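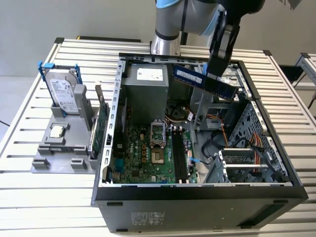 Review: the Modum slatted bench top, after one season of old desktops

Workshop > Benches and Tables > Reviews

Reading time: 2 min

I repair and strip used office computers, and for many years I did it on a kitchen table with a towel on it. In November I changed to the Modum, a work table with a top of aluminum slats. I paid 350 dollars for it at Buvar, plus 18 for delivery. I bought it with my own money.

The first thing I like is how a tower lies on it. With the side panel off and the inside facing up, I can look down on the whole board, the power supply and the drive cage at the same time. The Dell towers I get are black and not light, and the old table moved a little when I pulled on a tight connector. The Modum does not move. Light gray is also a good color behind a black case, and my eyes are less tired in the evening.

The second thing is that you can keep a parts holder next to the case. Mine is a gray 3D-printed one, with pockets and raised tabs.
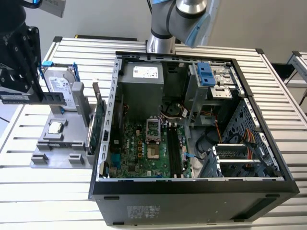 I would not work without such a holder now. A processor needs its own pocket, where nothing can slide against it, and the open socket should stay the only thing you worry about. Before, I put processors on the lid of a box, and I bent the pins of one board when I was searching for the lid.

Now the bad points. Small screws find the gaps between the slats. I put a thin tray from Fesska under the place where I unscrew things, and it helps, but for this price a tray should be in the box. The slats are also cold for the arms in winter. Assembly took me 60 minutes, and the instruction sheet has drawings so small that I used a magnifying glass.

I compared it with the Khumalo bench, which costs 227 dollars and has a solid top. It is easier to clean, and no screw can fall through. If you repair only one computer in a year, take that one. I open them every week, and I am keeping the Modum.

My rating is four out of five. I take away one point for the screws.

Filed under: Repair Bench, Tables, Tried at Home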